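The Case for Folding on the Sofa

Most advice on home laundry assumes a table. The garment goes down on a hard, flat surface at waist height, the sleeves come in, the hem comes up, and a uniform rectangle goes onto the pile. As a procedure it is sound. As a description of how laundry gets folded in an ordinary apartment it is poor, and I would argue that the sofa deserves to be treated as a proper work surface, with its own rules, and that the furniture trade should design for it.

My interest is partly professional. I specified fittings for Ramenach, a rental block of small two-room units, and the drawings there gave the laundry closet enough depth for a machine and nothing else. No counter was shown. The dining surface in each unit was a round table with a top too narrow for an adult shirt laid open. The sofa, at 2080 mm, was the longest horizontal surface in the plan other than the bed and the floor. Tenants folded on it. The developer regarded this as a failure of tenant habit, and I regard it as the correct reading of the floor plan.

A sofa seat cushion has three properties that matter here. It is low, it gives under pressure, and its upholstery grips. The first is a real cost. A seat height in the usual range puts the work well below the elbow, and a person folding a full load while standing will bend for every item. The remedy is to kneel or sit beside the work, which the table method never considers.

The second property is overrated as a problem. Foam yields under the palm, so a crease cannot be pressed as sharply as on wood. For dress shirts this matters, and those belong on a board or a hanger anyway. For knits, T-shirts and children's clothes the loss is negligible.

The third is an advantage. Woven upholstery holds a light garment where it is put. Polyester sportswear slides on a lacquered tabletop, and a sleeve folded inward tends to spring back and take the body with it. On a fabric cushion the same garment stays square enough to work on.
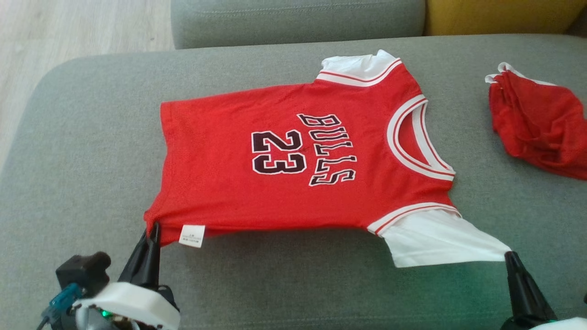 Small jerseys are the useful test case, as they combine most of the difficulties. The body and the sleeves may be in different colors and weights. The print is stiffer than the cloth around it and resists a fold placed across the lettering. The ribbed collar stands up. The method I use takes 4 folds: each side in toward the center with its sleeve laid back on itself, then the hem to the middle, then the hem end to the collar. The garment starts face down, so that the print finishes outward and the piece can be identified in a drawer without being opened. A seam between two cushions makes a serviceable straightedge for the first pair of folds.

Turning the garment sideways, with the hem toward one arm of the sofa and the collar toward the other, is also worth adopting. The seat is wide and shallow, and the long dimension of the shirt should follow the long dimension of the seat. Manuals draw the shirt upright because the page is upright.

Folding boards are the standard commercial answer. I have tried the Clikby, a hinged plastic panel 597 mm across when open, and the Plulluner, which is softer and rolls up for storage. Both produce a consistent rectangle. Both were too large for small sizes, so the sleeves had to be tucked by hand before the board could do anything, and by that point half the work was done. The Clikby also rocked on foam. A board needs somewhere to live as well, and a unit without a laundry counter seldom has a spare slot of that size.
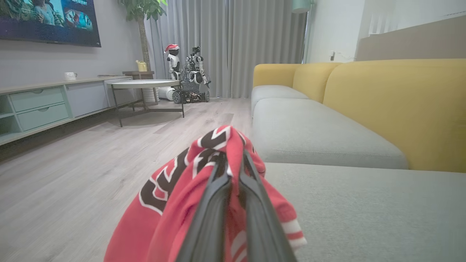 The stronger objection to the sofa concerns sequence. A table can be left with a half-finished load on it until the next meal. A sofa is wanted back sooner, and a load abandoned there gets pushed to one end and sat against. I accept this. The practical limit is one machine load per session, with a basket on the floor for unfolded items and finished stacks carried away before the next load is brought in. Bunched fabric should be shaken out by the hem before it is laid down. Smoothing it afterward on upholstery takes longer, as the grip that holds a flat garment also holds a wrinkled one.

On the design side, the changes needed are modest. McGrath has for years sold a sofa with 2 firm seat sections and a tight, flat cover, aimed at offices, and it is the best folding surface I have used outside a commercial laundry. The same specification could be offered for homes without any visible difference in style. Piping along the front edge should be dropped, as it catches cuffs. Loose throws should be left out of show units where they hide the seat. Pale or mid-gray covers are preferable to black, on which white lint shows after a single towel.

Floor plans should also be honest about the task. If a unit has no counter by the machine, the drawing should mark the clear floor in front of the sofa as working space and keep the coffee table out of it. At Ramenach that would have meant moving one item of furniture to the side wall.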